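Opinion > Local life > Libraries

May
By a staff writer

Briltham library now shuts at 5.30, and the council says the change saves money. It does, a little. It also shuts out anyone with a job.

I used the evening hours for years. People came in after work to read the paper, fill in forms or get on with a course. At home there was a television on, or children, or no spare table.

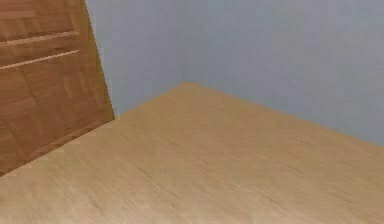 One reader in Kodham wrote to say that evening opening was a luxury, that her own branch had managed without it for years and that most people have the internet at home now. Perhaps most do. Plenty in the flats off Usine Road don't.

The petition has 185 names so far and needs 1,000 before councillors must debate it. I would settle for two late evenings a week, paid for by opening later on those mornings.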